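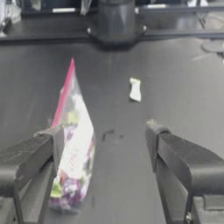
## December treat bags

The Flodside winter supper is coming up, and we are again asking every household to send in treat bags for the children's table. Last year we gave out 550 pieces of candy and ran short before the second sitting. Gisela Harms has taken over the list this year, and 63 children are signed up so far. Names can still be added until noon on the day before the supper.

Please use clear bags that close fully. Small zip-top bags are best. Tied bags came open in the boxes last year and had to be packed again. Six pieces per bag is plenty. Everything inside should be individually wrapped, with no nuts and no chewing gum.

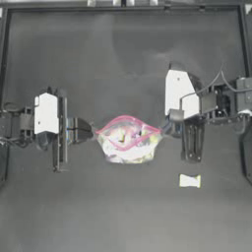
*Gray work surface and black frame.*

Bags can be dropped off at the Uveck Street entrance from 4 p.m. Leave them in the blue crate inside the door and write your household name on the sheet. If you are bringing sugar-free bags, put a strip of white tape across the front and hand them to Gisela directly.

Sibusiso Sibiya is driving to Leblanc for the paper plates and has room for a few more orders. Call him before he leaves if you need folding chairs picked up too.
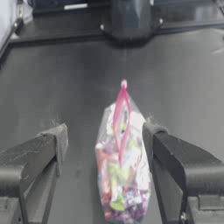 *Clear bag with a pink zipper seal, filled with small colorful pieces.*

Leftover bags will go to the Atitz reading group, which meets in the same hall the following week. Parents of children under four should collect their bags at the kitchen window. Those are packed separately, with crackers and raisins.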